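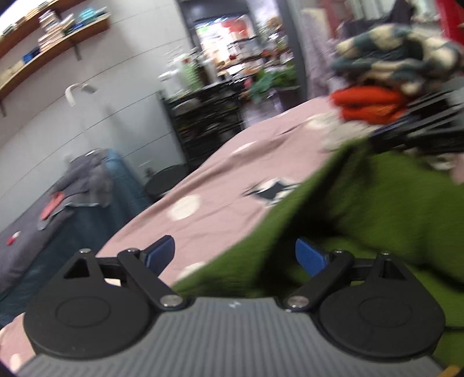 Home Opinion House & Garden Letters Archive

Monday
By Our Domestic Correspondent

I have come round to the view that clothes should be folded on the bed, and that every other surface in the house is an impostor. The dining table is too hard and has the mail on it. The couch is too low. The ironing board, which you would think had been built for something of the kind, is the width of a surfboard and drops one sleeve on the floor for every sleeve you lay on it.

The bed has the height, the acreage and a bit of give. It also has a deadline, and no other piece of furniture can say that. A pile on the dining table can stay there until Easter. A pile on the bed has to be dealt with by bedtime, or else moved to the chair, and we all know about the chair.

My own education in this was late. In the flat at Jisatlow I had one bedroom, a bed jammed hard against the wall and a clothes horse that lived in the bath. I folded nothing for 2 years. I wore things off the horse in the order they came to hand, and I told visitors it was a system. It sort of was. My work shirts all had a crease across the chest where the rail had been, like a sash from some minor order of merit.

Then I bought the Carnetti folding board, for $125, on the strength of a demonstration in a shopping centre. You lay the shirt on it, flip the left panel, flip the right panel, flip the bottom one up, and there is your shirt, the size and shape of a hardback. It was marvellous for T-shirts. I own perhaps four T-shirts. Put a jumper on the thing and it made a sort of loaf. Put anything with a hood on it and the hood came out the top and looked at you. The board now lives behind the wardrobe, folded.

The T-shirt is where all folding advice begins and mostly where it stops. It's flat and it's symmetrical, and it has been sitting for its portrait since the first household manual. Real washing is fleecy. It comes out of the basket with one arm inside itself and has to be turned, shaken and spread out before anybody can so much as find the collar. The spreading is most of the job. If I were writing the manual I'd give it 11 chapters, with folding tacked on as an appendix.

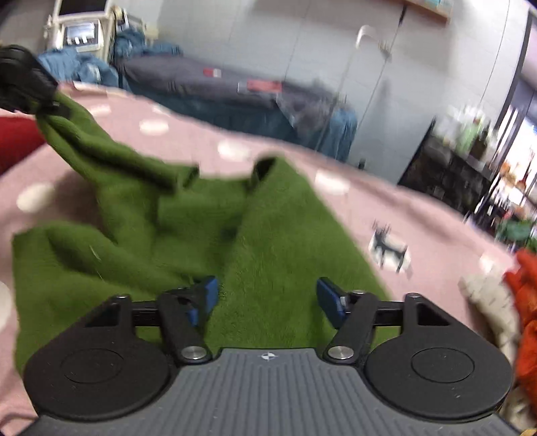 FLURNONVILLE, December -- Since the move I have had a bedroom you can walk right round, and it has changed my politics. I used to be a roller. Rolling suits people who work from one side of the bed and can't reach the other. You start at the hem, you keep going until you run out of garment, and you shove it in the drawer with its mates. Nothing wrong with that. A drawer of rolled jumpers looks like a bakery, and you can see every colour at once.

But give a person room to move and she starts to square things off. I now take the sleeves out to full stretch first, give the body a tug at both ends, and smooth it with the flat of my forearm. I go from the far side back to the near side, and I have opinions about the order. It takes 15 minutes to get through a basket, which is longer than rolling and a good deal longer than the bath.

The house on Sayegh Street that I rented before this had a proper laundry bench, by the way, white and waist high, with a cupboard under it. Everyone who came through admired it. I kept the paint tins on it.

As for the bedding underneath, I'm firmly for a loud pattern. Spots are good. A plain grey doona cover is very restful and will swallow a grey sock whole, and you'll find it with your foot in the middle of the night. Against a bright cover with a bit going on, a dark sock stands out like a dropped hat. The magazines are all for oatmeal linen at the moment, and I can only assume their socks are oatmeal too.

I've been asked where I stand on fitted sheets. I put them straight back on the bed.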